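3. Materials and Methods

3.1 Study sites and sampling

Soil cores were collected from two catchments, Hurncombe and Irnwood, which share a parent material but differ in land use. Hurncombe has been under permanent pasture for several decades. Irnwood was plowed and seeded to cereals until the drainage works were finished, and has been left as rough grass since then. Both sites have a silty clay loam topsoil over a dense subsoil with weak prismatic structure. A summary of bulk density and organic matter by depth is given in Table 2.

Sampling points were placed on a stratified random grid, with strata set by slope position (crest, midslope, toe). At each point a hand-driven corer was used to take one undisturbed core from the topsoil and one from the upper subsoil. In total 121 cores were taken. Cores that showed cracks wider than the corer wall, or that contained stones touching the sleeve, were rejected in the field and taken again within one meter of the first hole. Sleeves were capped at both ends, wrapped, and kept at 4 °C until they were tested.

Field wetness at the time of sampling was recorded with a capacitance probe at three depths. These readings were used only to check that the two catchments were in a similar state and do not enter the analysis.

3.2 Saturation and conductivity measurements

Cores were saturated from below with de-aired water. The water level was raised in steps to limit trapped air, and each core was held at full saturation overnight before the first reading. Saturated hydraulic conductivity was measured with a constant head where flow was fast enough to collect a readable volume, and with a falling head otherwise. The switch between methods was made by the operator during the first run and was not changed afterward for that core.

Each core was run 5 times. The first run was discarded as a settling run, and the geometric mean of the remaining four was taken as the core value. Where the spread among the four exceeded half an order of magnitude, the core was drained, inspected for sidewall flow, and saturated again. Sidewall flow was tested with a dye pulse. Cores with dye along more than a quarter of the sleeve perimeter were left out of the model fits but are listed in the supplementary data.

3.3 Channel geometry

Macropore flow in structured soils is often treated as flow through a set of straight, parallel openings. We follow this convention. For a planar opening of uniform width the flow rate scales with the cube of the width, so small errors in width carry strongly into the predicted conductivity. The treatment also takes each opening as independent of its neighbors, with the solid between them acting as a barrier to lateral exchange. Figure 3 illustrates parallel channels of limited length in a solid body. In the model, the corresponding property is the fraction of channels that end inside the core and so carry no through-flow when the matrix is taken as impermeable.

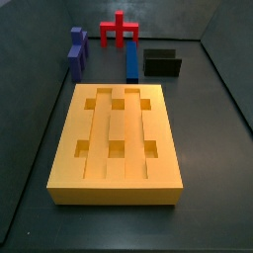 Figure 3. Block with two long, parallel, shallow rectangular channels separated by a raised strip. Both channels end short of the front edge.

3.4 Model fitting

Three models were compared. Model A predicts conductivity from texture and bulk density alone. Model B adds organic matter content. Model C adds the channel term from Section 3.3, with the fraction of through-going channels treated as a free parameter for each land use. All three were fitted to log-transformed conductivity by maximum likelihood, with sampling point as a random effect to allow for the pairing of topsoil and subsoil cores.

Parameter uncertainty was estimated by bootstrap with 2000 resamples, drawn at the level of the sampling point. Intervals are given as the 2.5 and 97.5 percentiles. Models were ranked by out-of-sample error under leave-one-stratum-out cross-validation. Information criteria gave the same ranking and are not shown.

As an external check, the fitted models were applied without adjustment to the Trelline archive, a set of 663 earlier conductivity records from comparable soils. The archive holds no measurements of channel width, so for Model C the width distribution from Irnwood was used throughout. This is a weak point of the check and is taken up again in Section 5.2.

3.5 Data handling

Raw readings were entered twice, by different operators, and mismatches were settled against the paper sheets. Sample coding was done by Nabila Ashour and the conductivity runs were carried out by Atif Abbasi, who did not have access to the land use labels until all runs were complete. The data set was closed on 3/11/26, and no values were changed after that date. Units are SI throughout except in the Trelline archive, where the original values in centimeters per day were converted before use.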